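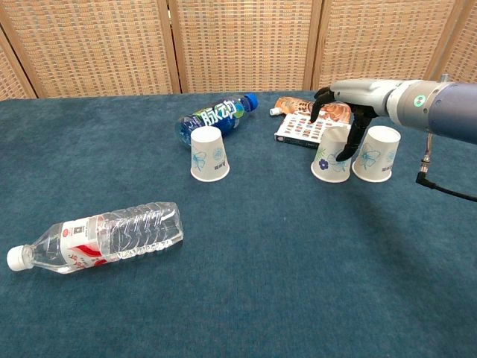

Flisiron Gutter Guard Kit: Review

March 2, 2024

We bought the Flisiron kit in February for the back of the house, where a neighbour's sycamore fills the gutter every autumn. The pack came from Faulkner, the builders' merchant in Godedville, and cost £101 including delivery.

What you get

Each pack has enough steel mesh sections for one long run, plus clips, screws and end pieces. The instructions are a folded sheet with small drawings. They make sense once you have the parts laid out in order, but the drawing for the corner piece is printed the wrong way round. The product code on ours was 3222, and that is the one for half-round gutters. Square gutters need a different kit, so check before you order.

Fitting it

Clean the gutter first and let it dry. The sections slide under the bottom row of tiles and clip to the front lip. It took two of us six hours, and a good part of that was moving the ladder. The clips are stiff. I broke 2 and had to write to Flisiron for spares, which came free of charge in a padded envelope.

Cutting the mesh was easier than I expected with ordinary tin snips. The cut edges are sharp, so wear gloves - the pair in the box is too thin to be much use.

How it compares

I fitted Trareo plastic guards to the garage a few years ago. They cost less and went on faster, but they have sagged between the brackets and moss has taken hold along the edge. The Flisiron mesh is a good deal more rigid and sits flatter against the tiles. From the ground you can hardly tell it is there.

We have had some heavy rain since it went up and the water has gone into the gutter and down the pipe as it should. Small seeds still get through. I can't say yet how it will cope with wet leaves.

Verdict

Solid and well made, with poor instructions and clips that need patience. I would buy it again for the front - but I would order spare clips at the same time.

Score: four out of five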